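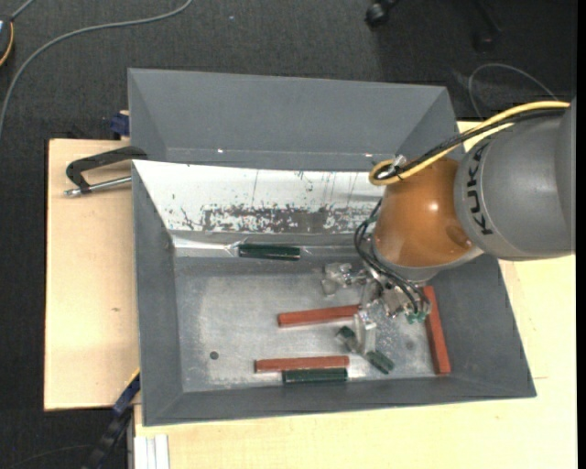 Flollgate, 24/05/2026

Why bins have sloping sides

A bin is a container with an open top. That sounds too simple to need explaining, but the shape of a bin decides how well it works. This page looks at the parts of a grey bin used for holding small bars, and at what happens to objects when they are put into it without being lined up first.

Walls and floor

The bin at the front has a flat floor and broad, slanted walls. A slanted wall leans outward, so the opening at the top is wider than the floor at the bottom. A kitchen funnel uses the same idea. The wide end is easy to aim at, and the sides guide things toward the middle.

Think about a bar dropped near the edge of a bin with straight walls. It could land on the rim and fall outside. With slanted walls, the bar lands on the slope. Two forces then matter. Gravity pulls the bar down. Friction, the rubbing force between two surfaces that touch, pushes against the sliding. If the slope is steep and smooth, gravity wins and the bar slides to the floor. If the slope is gentle or rough, friction can hold the bar where it is.

Engineers call the steepest slope an object can sit on without sliding the angle of repose. You can find an angle like this at home. Place an eraser on a hardcover book and lift one end of the book slowly. Stop when the eraser starts to move. Then try again with a coin. The eraser usually stays put on a steeper slope, as rubber grips better than metal.

How the bars came to rest

Three red bars and three green bars are in the front bin. They do not all point the same way. One red bar lies almost level across the middle of the floor. Another red bar and a green bar lie side by side near the closest wall. A third green bar is on a diagonal. The last red bar leans along the base of the right wall, and the last green bar rests at the back, on a shiny silvery strip.

The direction an object faces is called its orientation. A ball has no orientation that matters for picking it up: it is the same from every side. A long bar is different. You can close your fingers across its narrow width easily, but closing them along its full length may be impossible. Anybody picking up a bar, or any machine doing the same job, has to match the grip to the orientation.

Walls make this harder. Fingers need room on both sides of an object, and a wall takes away the room on one side. Milagros Arroyo, who designs parts trays at Escobar, gives this rule to new staff: leave a finger's width of clear space around anything you expect to lift. Bars that lie parallel and close together cause the same problem for each other. The usual answer is to take the easiest bar first, then look again — moving one bar often opens up space beside the next.

Colour and shine

Red and green bars are simple to tell apart for most people. Some people have a kind of colour vision that makes red and green look similar, so a sorting job that depends on those two colours may need labels or different shapes as well.

Shiny surfaces add another difficulty. A glossy object reflects light like a weak mirror, and a bright reflection can hide the true colour underneath. The green bar at the back has a lighter line along its length, and the green bar near the front has pale reflections on top. Both are still dark green. A matte surface, meaning one that is not shiny, scatters light in many directions and looks more even. The sloping walls of the rear bin are matte.

Reading wear marks

Surfaces change when things rub against them. The slanted white panel at the far side of the front bin has a dark, uneven band of scraped patches along its lower half, with thin scratches and small flecks higher up. The metal floor has cloudy marks. These changes are called wear.

Wear can be read a little like a map. It tells you which parts of a surface have been touched most, but it cannot tell you exactly what did the touching or when. Bonifacio Carrasco, a maintenance technician at Okia, photographs his bins each March and compares the pictures from one year to the next. A patch that has grown gets checked first.

Try it yourself

You will need a shoebox, a mixing bowl with sloping sides, and 2 pencils of different colours.

Drop both pencils into the shoebox from the height of your elbow. Draw where they landed and which way they point. Do the same with the bowl. Repeat each test until you have filled a page.

Compare the drawings. Did the pencils land closer together in the box or in the bowl? Did any of them lean on a side? Lift each pencil with only your thumb and one finger, and write down which positions were awkward.

Words used on this page

Angle of repose: the steepest slope an object can rest on without sliding.
Friction: the force that resists sliding between surfaces that touch.
Matte: not shiny.
Orientation: the direction an object faces.
Wear: damage or change caused by rubbing and use.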